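Frequently asked questions for members building the Kiltow hand-held gripper at home or at the Gerngate shared workshop. Last revised 07/04/2026.

## General

**What is the Kiltow?**

The Kiltow is a two-finger gripper which the builder holds and works by hand. Members assemble it from the Trireretti parts set and then try it at home on ordinary tasks. Folded clothing is the task set for the present group.

**Do I need a bench at home?**

A bench is required for assembly only. Trials may be held on any flat surface on which garments can be laid out and folded. A woven mat is acceptable.

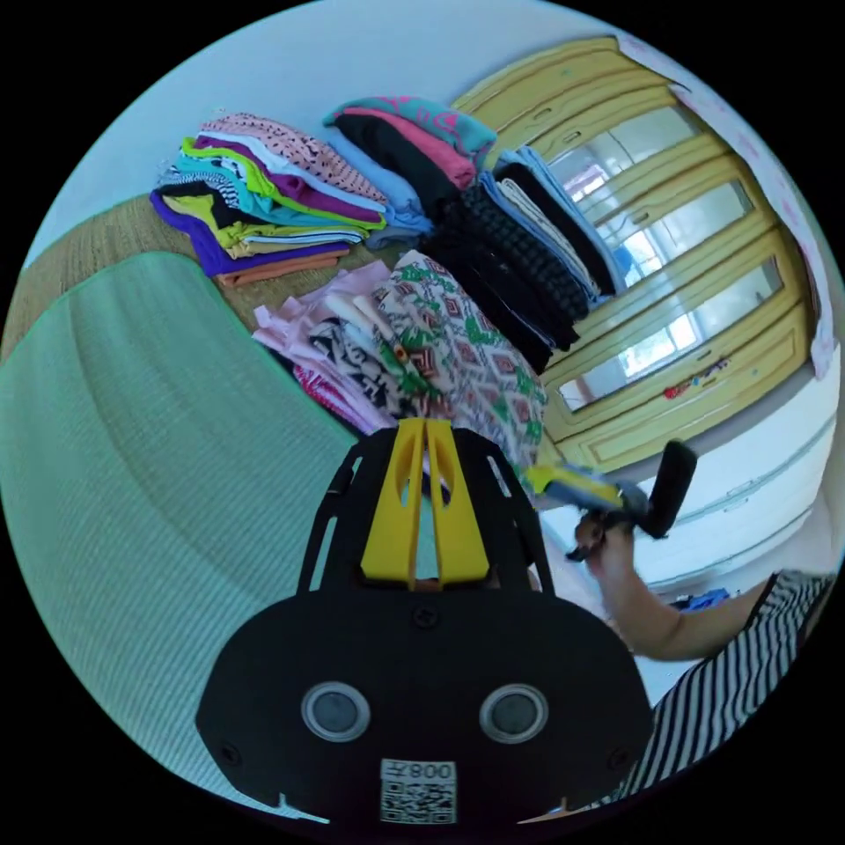

Cor Van Wijk writes that thin knitwear gave him far more trouble than shirts, and that he would advise new builders to leave it until the fingers have been adjusted. The workshop agrees with this advice.

## Assembly

**Which fingers should be fitted?**

The slotted fingers supplied with the set. Older solid fingers, part 2415, may be returned to the Willems counter – please keep the screws.

**How tight should the finger screws be?**

Hand tight, then a quarter turn. The fingers must close side by side along their full length. If a gap remains at the tip, loosen both screws and begin again.

**May I change the body?**

Members may print their own side plates. The front plate should be left as drawn.

## Trials at home

**How much room is needed?**

Enough to stand back from the mat and turn with the gripper held out. A bedroom is usually sufficient.

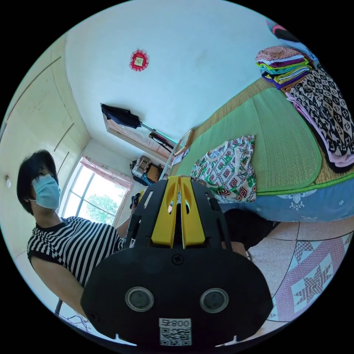
*A bed covered with a green woven mat, in use during a Kiltow trial.*

**How long should a trial last?**

Each trial should last 15 minutes. Longer periods tire the wrist, and the notes suffer.

**Which garments are suitable?**

Begin with one long-sleeved garment laid flat. Small items and heavy blankets are covered in sheet 101, issued in October.
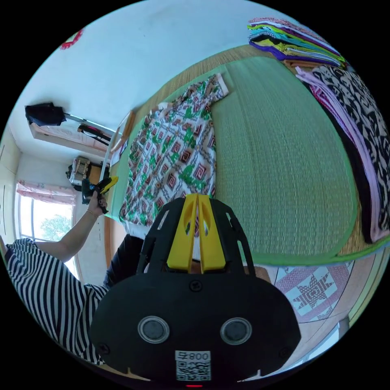
**Can I borrow a parts set before paying for one?**

Sets are lent for one month against a deposit, which is returned when all parts have been checked at the counter.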